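3.2 Materials and viewing conditions

The objects came from two small collections, the Lambert bequest at Plilthorpe and the teaching store at Clostthorpe. Both hold carved and modeled figures that were bought in by local dealers with little or no record of where they were made. We kept to standing figures on a block base, as these make up most of both collections and are the type most often labeled wrongly. In total 108 labels were checked against the accession books.

Labels were read in two passes. In the first, a reader saw only the label text and noted which parts of the figure it mentioned. In the second, the same reader saw the figure from the front and marked anything the label had left out. The base was the part most often missed. Many labels gave a full line to the head and arms and did not mention the pedestal at all, even where it was wider and heavier than the figure on it. 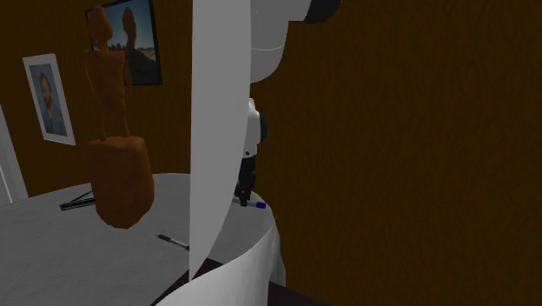 Figure 2. Rendered view with a standing figure on a rounded, block-like pedestal (left). The head is a smooth oval without clear facial features.

Figures with plain faces caused the most trouble. Older labels call them "unfinished" or "worn," and these words were often copied from one catalog to the next. The Ollance handlist, which both stores used as a model, has 13 entries of this kind. We treat the two words as separate claims – one is about the maker and the other about later handling – and neither was accepted without a written source.

Material terms were handled the same way. Where a reader could not tell wood from clay by eye, the entry was coded as "uncertain" and left out of the counts in Section 4. Color was recorded in everyday words, and reddish brown was kept apart from dark brown throughout.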